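Skip to content
Home Projects Student Reports Archive Contact
Search this site... Go

What Happens to the Box? Packaging and Returns at Small Online Shops

Project report by Razia Mughal
Group: Razia Mughal, Daniyal Bhutto, Mohsin Ghauri
Supervisor: Samina Sethi
January 1, 2024

So our project started with an argument over lunch. Daniyal had sent back a pair of headphones and got the refund, and Mohsin wanted to know where the headphones were now. Back on a shelf? In a dumpster? None of us had a clue, and it bugged us enough that we picked it for our project that same afternoon (Ms. Sethi had us narrow it down, because our first title was basically "Shopping").

What we settled on was packaging. When something gets mailed out and then mailed back, does the box get used again, and who decides? We talked to two small sellers. One was Odard, which sells phone and computer accessories out of a unit on the edge of Clididton. The other was Plurirgate, a secondhand electronics shop that does most of its business online now. Both were super nice about it, and both asked us to leave out how much money they make, so we have!

I did the reading, and I'll be upfront that I thought it would be boring. It was not boring! Cardboard is a whole world. The wavy layer in the middle is called fluting, and it does most of the work of stopping a box from getting crushed. Every time a box gets folded, stacked or rained on, the fluting loses some of its strength, which is why a box that looks fine can still be a bad choice for a second trip. Mohsin tested this by standing on things. We did not put that in the results.

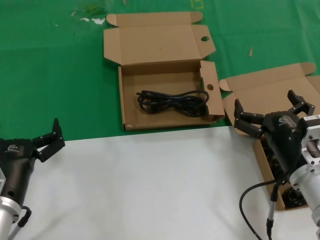

Our main source of numbers was the returns log that Odard keeps. Aqeel Janjua, who runs the packing side over there, let us copy out the log for November with all the customer names taken off. It had 3328 lines in it, and yes, we went through every single one (Daniyal did the first half, I did the second, and Mohsin checked us both and found mistakes in mine).

The log has a column for box condition, but the people filling it in don't all use the same words. One person writes "ok" and another writes "fine" and somebody just draws a little tick. We had to make our own categories, which were reusable, recyclable and unclear, and I wish we'd done that before we started typing and not halfway through. Unclear ended up being way bigger than we wanted. If you do a project like this, ask to see the log before you plan your spreadsheet!

Still, a few things came through. Boxes that close with tuck flaps came back in better shape than boxes that are taped shut, as far as we could tell from the notes. People rip tape. They also write on boxes, and stick new labels over old ones, and at Plurirgate they told us a box with three labels on it is asking to go to the wrong address. Their rule is that every old label gets covered or peeled before anything goes out.

The other thing was size. Small light items like cables and chargers often get sent back in whatever the customer had at home, so the original box never returns at all. Aqeel called these "mystery boxes," and we've stolen the term.
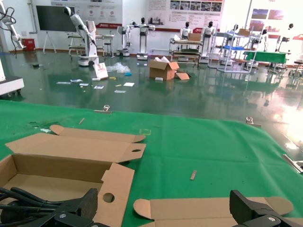 I also want to say something about the interviews, since they were the part I was most nervous about. We wrote out our questions and then mostly ignored them. The best stuff came from asking "what annoys you?" and waiting. At Plurirgate the answer was foam peanuts. At Odard it was customers who tape a box on every edge like they're burying treasure.

What would we change? We only looked at one month, and it's a busy one for shopping, so I wouldn't trust our results for the rest of the year. Two shops isn't many either. Mohsin wants to follow a batch of boxes with numbers written inside the lids and see how many trips each one makes, and Odard has said maybe.

Thanks to Aqeel and everyone at Odard and Plurirgate, and to Ms. Sethi for reading a very messy first draft. Our spreadsheet and the interview notes are in the shared class folder if anybody wants them.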